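Feltari Community Board > Council and Local Politics
Thread: Lazaridis jumps to the Stivuvel group

jfakir
So Ifigeneia Lazaridis has left the independents and is sitting with Stivuvel as of this afternoon. I doorknocked for her in May! She won our ward by 251 votes and I reckon most of those were people sick of the party lot. 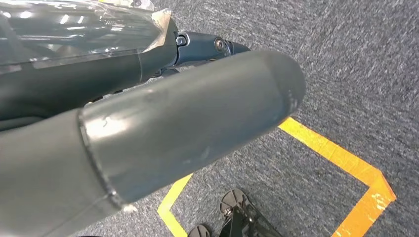 Councillors are allowed to change their minds, I get that, but at least ring the people who handed out your cards. I feel a bit like that scuffed grey paint, rubbed the wrong way. Anyone else get a call?

cestmir_h
No call here. Don't care much either, she's voted with them on every rates motion for 2 years.

jfakir
Not the depot one she didn't.

cestmir_h
Fair, forgot the depot.
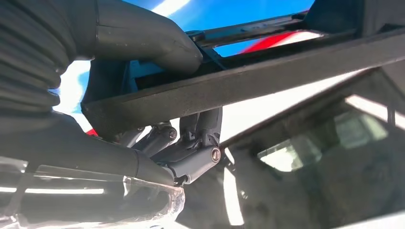

Styliani Manolakis
Moderator, Council and Local Politics

Keep it civil please, I've already pulled 3 posts. For what it's worth I'd favour a by-election whenever someone swaps sides, but the rules don't ask for one.

peixoto_rd
By-election?? Who's paying for that, mate? She told us her views at the hall and I voted for her, not a colour. Good on her.

jfakir
You voted for the word independent on the ballot, same as me. There's a petition at the newsagent, roughly 526 names so far.

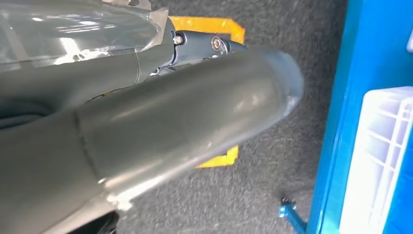 Related thread: Who replaces her on the planning panel?

cestmir_h
Athina Sotiropoulos, I'd put money on it.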